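Gromura Puts Moth Pattern Back in Print

Wallpaper printer Gromura will resume production of its butterfly-and-moth pattern in March, the company said. The first run is set at 3,000 rolls. The pattern was dropped two years ago when the old print cylinders wore out, and requests for it have come mostly from people lining small spaces: closets, alcoves, display booths and work enclosures.

The new version is printed digitally on a heavier base paper. Colors are unchanged, with orange, magenta, violet and deep purple wings on a pink ground. The repeat is slightly longer than before, so rolls from the old run will not line up with the new ones at the seams.

Design lead Delphine Zamora said the main complaint about the old paper was scale. The insects are drawn large, and in a narrow closet a wing could end up split across a corner. Gromura now sells the pattern in precut panels as well as rolls – 17 sizes in all – with the motifs placed to keep whole wings on the widest part of each piece.

Panels can be pasted directly to a wall or mounted on board and set inside a frame. The company advises a test fit before pasting and a gap at the floor edge where the work surface has to be lifted out for cleaning.

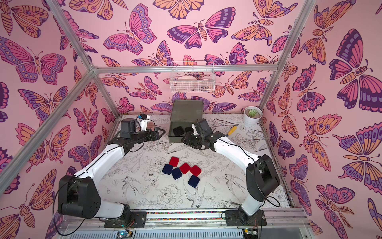
Blocks and open storage box in front of the pink paper; next, the paper with a floral line-drawing work surface.

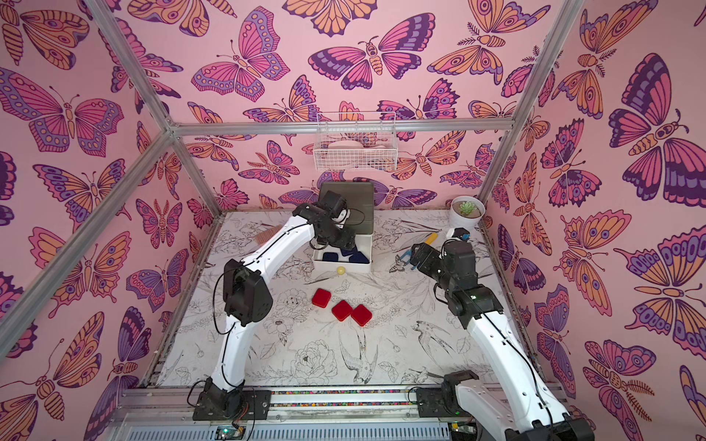

Noemi Lindqvist wrote in to say that the old paper held up well in her sewing alcove but faded on the side facing the window, and asked whether the new inks would do any better. Gromura replied that the inks have a higher lightfastness rating, although it still does not recommend the paper for walls in direct sun. She also asked for a plainer companion paper in the same pink. None is planned for this run.

Orders placed before the end of the month will ship first. Sample sheets, 30 inches long, are available from the Gromura counter and by mail, and the sample fee is credited against any later order. Unused full rolls can be returned if the wrapper is intact. Precut panels are not returnable.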